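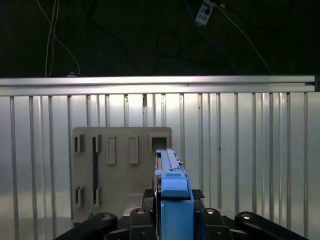
Selon Renis, le câblage suspendu reste le premier poste à reprendre dans un atelier de ce type, avant même l'outillage. La remarque, faite à l'entrée du bâtiment, a orienté le reste de la visite du site Skotiro de Skembridge, le 9 novembre 2025.

La halle d'essais occupe 587 m² et comprend 14 postes. Les cloisons entre postes sont en lames métalliques nervurées, gris argent clair, surmontées d'un rail en profilé d'aluminium. Le rail est rainuré sur sa face. Les lames étant verticales, la poussière s'y dépose peu ; l'entretien se limite à un passage de chiffon sec par semaine.

Les alimentations passent au-dessus des cloisons. Un adaptateur secteur blanc y pend de biais, des câbles blancs, gris et bleu foncé descendent à proximité, et un petit connecteur gris repose sur le chant supérieur du rail. Le fond noir rend les boucles de câble noir difficiles à suivre à l'œil. Le repérage par étiquettes de couleur est prévu pour février.

Devant la cloison, la platine présentée est en plastique beige-gris, à angles supérieurs arrondis. Elle porte des languettes en relief avec fentes, deux bossages rectangulaires hauts placés côte à côte et, dans l'angle supérieur droit, un cadre carré ajouré. Elle appartient à la série Cao, référence 2641. Le contrôle dimensionnel se fait au calibre, les fentes d'abord, les bossages ensuite.

La visite dure environ 14 minutes par groupe, hors magasin. Chaussures fermées obligatoires, vestiaire à gauche de l'accueil.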